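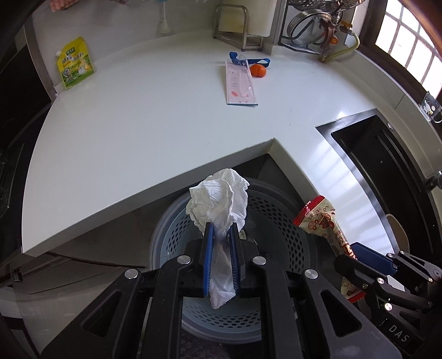

Students in the after-school robotics club at Rellham Technical School have started recording household chores for a project on teaching robot arms to tidy a kitchen. The club meets twice a week and has set itself a target of 1,176 recordings by the end of January.

Club members do the chores themselves with black hand-held grippers that have blue fingers. Each recording covers one short job, such as dropping a used tissue in the trash, and is checked by a second student before it is kept. Any take in which the item misses the basket is labeled and stored separately.

The club had 290 recordings as of last week. Tissues and snack wrappers make up most of them so far. Soft items are harder than they look, members said, as a crumpled tissue never has the same shape twice and can cling to the fingers after they open.

There are 12 students on the project this year – four of them new to the club. The newer members handle most of the recording, while the others sort files and write the training code.

Costs are being met by a grant of about $900 from Satberg, an engineering supplier in Tredangate. Part of the money will go toward storage drives and spare finger pads.

The students plan to test their first trained model on the school's own robot arm before winter break. Results will be shown at the Tredangate schools technology fair in the spring – entry is free.

Last updated: 2019-10-01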